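Search tips Enter keyword Go

Setting the Table With Two Small Arms: What to Check Before You Spend More

I have been trying to get two tabletop robot arms to lay a place setting, and I have read a lot of cheerful advice on the subject. Most of it was written by people selling something. What follows is what I would pass on to someone with a kitchen table, a spare evening and a limit on the credit card. I am not convinced this is a household appliance yet, and you should read the tips with that in mind.

Start with one place setting

A placemat, a plate, a fork and a cup. Leave the glass, the candle and the soup bowl in the cabinet. Every seller video I watched had a full dinner table in it, and none of them showed the reset between tries. The reset is where your evening goes.

Use the same placemat every time. If your camera-based software has learned on a plain mat, don't swap in a busy one halfway through and then blame the gripper. I did that and wasted two evenings on new finger tips that made no difference.

Grippers: ignore the force number

The Flaver gripper and the Jillbridge gripper are both two-finger parallel types, and both come with a printed claim about how hard they squeeze. I have yet to drop a fork for lack of squeeze. I have dropped plenty because the fingertips came down a hair too high and closed on nothing, or came down too low and shoved the mat.

What to look at instead:

Tip shape. A narrow, flat tip gets under a fork handle. A fat rubber pad looks kinder and is worse for flatware.

Play in the jaw. With the power off, pinch the two fingers and wiggle. The Jillbridge had less play out of the box. After 900 grasps it had as much as the Flaver, so I would not pay extra for it.

Bulk behind the fingers. A wide jaw block bumps the cup while the fingertips are still nowhere near the plate. Measure the block, then measure the gap between your plate and your cup.

Finger screws. Check them before each session. Mine back out.

If your fork keeps skating along the table, the cheap fix is a cloth or soft mat under it. Try that before you order anything.

Two arms are not twice as good

I wanted two arms because one arm can't steady a plate and move a fork. Fine in theory. On a table this size, they spend much of their time in each other's way. One arm reaches across the mat and the wrist camera on the other loses the plate behind it. Then the second arm waits, or worse, doesn't.

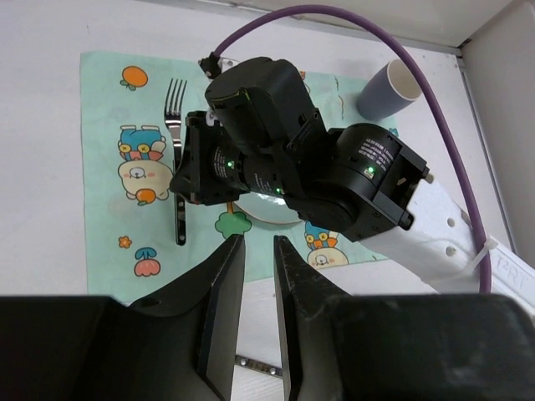 My advice is to give each arm its own half of the table and let them cross only on purpose, one at a time, at a crawl. I set a rule that the left arm parks before the right one comes over the plate. It is slow. A full setting takes me 67 seconds on a good run, and I can do it by hand while talking on the phone. But I stopped having arms knock together, and replacement gears cost money.

Don't trust a controller that says it handles collisions by itself until you have tried it with a cardboard tube taped to the table. The Skumard controller stopped for the tube. It did not stop for the other arm's cable, and I doubt many of them would.

Cables

Tie them down in more places than you think looks nice. A loose loop will catch on a cup handle sooner or later, and a loop that is too tight will pull its own plug halfway out, which gives you a fault that comes and goes and makes you want to throw the whole thing in the yard.

Run each arm to the far end of its reach by hand, power off, and watch the cable the whole way. Then tie it. If you tie first, you will be cutting ties off.

Buy cable in a color you can see. A bright one is easier to follow against black parts. Label both ends, even with two arms. I skipped this and spent a morning sending commands to the wrong wrist.

Cameras: where you put it beats what you paid

I compared a wrist camera and an overhead camera on the same task. The wrist camera is better for the last inch, when the fingers are closing on the fork. It is poor at everything before that. It sees a lot of its own gripper and a slice of table, and anything the other arm covers is gone.

The overhead view is better for finding the plate in the first place. It is worse at telling you whether the fork is pinched or only touched. If you can afford one camera, get the overhead one and accept some misses. If you can afford two, buy two cheap ones and keep your lighting steady. The Christodoulou lamp bracket, which I bought for this, is a lamp bracket. A desk lamp with the shade turned to the wall did the same job.

White plates on a white table are hard. White plates on a colored mat are easier. I would like to see the people who write accuracy claims try the first one at dusk with the kitchen light off.

Keep a log, and write down the bad runs

I test in sets of 19 tries because that is what fits on one side of my notepad. Same mat, same fork, same start. I write a mark for each miss and one word for why. "High," "low," "bumped," "cable." After a few pages you can see what to fix, and it is seldom the thing you were about to buy.

A seller's page told me their arm was good for 3,000 cycles between adjustments. Ask what a cycle is. When I wrote in to ask, it meant opening and closing the gripper in the air, holding nothing. That is a different number from picking up a fork.

Change one thing between sets. I know this is dull. I have broken the rule several times and had to throw the pages out.

Safety and cleanup

Use plates you don't care about. Thrift store ones are fine. Plastic is fine too, though it slides more.

Keep kids and pets out of the room while the arms have power. Small arms pinch, and the hard finger tips hurt.

Wipe the fingers with a dry cloth. Dust on the tips makes a smooth handle harder to hold. Don't use kitchen spray near the motors.

Wash anything the grippers have touched before it goes near food. Mine leave a faint gray smudge on light plates and I don't know what is in it.

Is it worth it?

For getting dinner on the table, no. If you like fiddling, maybe, and then I would start with one arm, the cheaper gripper and an overhead camera, and wait a few months before adding the second. I added mine in April and I am still adjusting the handover between the two. The next thing I plan to try is a longer pair of fingers on the left arm, to keep the jaw block farther from the plate. I expect it will bend.

Contact | Copyright Kitchen Table Workshop Tips | Back to top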